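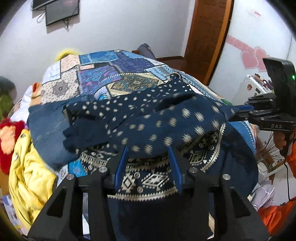
Ticket: Left gripper drops pinch events on thin fabric
Project: Panganiban (bedding and clothing, two-handed)
Site: Hirkau
Component: Birkix recorder, jaw width channel
Opened: 27 Aug 2019
Severity: High, data loss
Status: Resolved, one follow-up open

Reported problem

Jaw width on the left hand-held gripper latches at its last closed value during fabric work. The jaw opens and closes again on the cloth, but the channel stays flat until the operator opens the jaw wide. Any re-grips in between are missing from the event log. Pose tracking and video from the same unit are unaffected. The right gripper, run on the same host with the same recorder build, does not show the fault.

The indicator on the unit stays green throughout and Birkix raises no warning. The session is marked complete. We found the fault because the replay arm at Gesau closed once on a folded cover and never let go, where the operator had plainly shifted grip several times. The replay was stopped by hand at the pendant. No damage to the arm, one torn seam on the cover.

Extent

One full session was reviewed by hand against the video. Pinches seen on the left gripper: 1,085. Pinch events in the log: 799. The missing events are not spread evenly. Nearly all fall in the parts of the task where the operator works along the edge of a single layer of cloth with small, quick re-grips. Thick items such as the quilt and the fuzzy blanket log correctly.

Environment

Two hand-held grippers, one per hand, both cabled to the host.
Jaw width sampled at 100 Hz.
Recorder on default filter settings, latch timeout 700 ms.
Finger pads on the left unit replaced in June. Pads on the right unit are original.

Steps to reproduce

1. Start a recording with both units connected.
2. Pinch a single layer of thin cloth with the left gripper and hold for one second.
3. Open the jaw just enough to slide along the cloth and close again. Repeat five times.
4. Open the jaw fully.
5. Stop and check the event list.

Expected: six close events. Observed: one. With the right gripper, six every time.

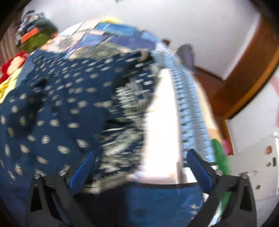

Log

Entry 1. Reproduced on the bench with a cotton sheet. Also reproduced on the bed with the pile as the operators leave it, mixed layers, nothing flattened. The pile gives a lower fault rate because the jaw often closes on several layers at once. For diagnosis, use the single sheet.

Entry 2. Suspected the cable. Swapped left and right cables end for end. Fault stayed with the left unit. Flexed both cables at the connector while recording, no dropped samples on either. Sample counters are continuous through the flat section, so the host is receiving data. Cable ruled out.

Entry 3. Suspected host load with two video streams open. Ran the left unit alone with video off. Same fault, same count. Load ruled out.

Entry 4. Logged the raw encoder value next to the filtered width. The raw value moves normally during every re-grip. The filtered width does not. The fault is therefore in the recorder's filter stage, or in something the filter depends on. The encoder is fine. The earlier note on the workshop board saying to replace it should be ignored.

Entry 5. Read through the filter settings. When width stays below the closed threshold for longer than the latch timeout, Birkix treats the jaw as shut and holds the last value to suppress jitter. It releases the latch only when width rises past the reopen threshold. Raised the timeout well past the default. The missing events came back on short holds but were still lost on long ones. This moves the fault without fixing it. Timeout returned to 700 ms.

Entry 6. Compared the zero point on both units. Closed the jaws on nothing. The right unit reads zero. The left unit reads negative, by close to the difference in thickness between the old pads and the new ones. The zero had not been set again after the pad change, so every width from the left unit is reported too small. A small reopening on thin cloth never reaches the reopen threshold and the latch stays on. On the quilt the jaw starts out wider and never enters the latch.

Entry 7. Set the zero on the left unit with the new pads fitted and the jaw closed lightly, using the procedure in the bench manual. Do not squeeze. The pads compress and the offset comes back with the opposite sign. Repeated the reproduction steps ten times. Six events on each run.

Entry 8. Checked both units on the bed with the usual task: pull a dotted cloth off the quilt with two hands, re-grip along the hem, lay it to one side. Left and right event counts match the video.

Root cause

Stale zero on the left jaw encoder after pad replacement, combined with a latch in the recorder that fails silently.

Fix

Zero set on the left unit. No change to filter defaults.

Affected data

All left-gripper sessions recorded since the pad change. Raw encoder values were saved, so widths can be recomputed with the corrected offset and the events extracted again. Do not send any of these sessions to the replay arm until that is done — the arm follows the filtered width and will hold cloth it should release. The affected sessions have been moved to the quarantine folder on the Gesau server. The right-gripper tracks inside them are valid, but keep them in quarantine too, as the replay needs both hands.

Changes to procedure

Pad replacement on any unit now includes setting the zero before the unit leaves the bench.
At the start of each session, close both jaws on nothing and read the widths. If either is off zero, stop and set it.
Replay of re-extracted sessions runs at reduced speed for the first pass, with one person at the pendant.

Open item

Birkix should warn when filtered and raw width disagree for longer than the latch timeout. Request filed with the recorder maintainers, no target build yet. Until then the check is manual, and the script for it is in the tools folder under jaw_compare. It needs the raw channel enabled, so check that before recording.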